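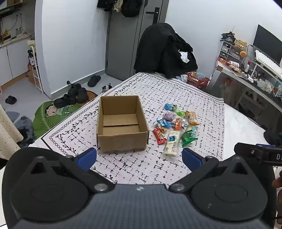 How long should I wait before sleeping on a new Tasel mattress?
Give it 8 hours after unrolling. It will look finished after two, but the corners are still making up their minds.

Section 3. Unpacking and first night

Before you start, read steps 1 to 4 in full. The mattress expands whether or not you have reached the right page.

1. Carry the roll into the bedroom while it is still wrapped. The queen size weighs 77 pounds, so bring a second person, preferably one who owes you a favor.

2. Lay the roll across the foundation with the printed arrow toward the headboard. If you own the Drukthorpe slatted base, check that every slat is seated in its cup first. Lifting the mattress later to look for the loose one is a poor use of an evening.

3. Cut the outer bag along the dotted line with the cutter supplied. Unroll the mattress until it lies flat.

4. Slit the inner bag at the foot end and stand back. You will hear hissing. This is air going in.

CAUTION: Do not use a kitchen knife on either bag. The cover is not repairable and the warranty department has seen that cut before.

CAUTION: Keep both bags away from children and pets.

5. Pull the bags out from underneath, one person on each side. Open a window. The new-foam smell fades over a few days, faster in May than in midwinter.

6. Fit the Belhaj protector before the sheets, zipper at the foot. Sheets with pockets shallower than the mattress will fit for as long as you lie perfectly still.

Note: A corner that is still low the next morning can be kneaded by hand. Full height may take up to three days in a room below 60 degrees. Do not use a hair dryer, an iron or a heating pad to hurry it along.

Note: Rotate the mattress head to foot every three months. Do not flip it. The underside is the underside – it has no hidden talents.

Returns

The trial period is 93 nights from delivery. Keep the receipt and the law label. You do not need the original bag, and no one has ever got the mattress back into it.

For the Sondach adjustable frame, skip to Section 5 and have the remote handy. The head end rises to nearly 43 degrees, so move the lamp first.

Guide revised February 2020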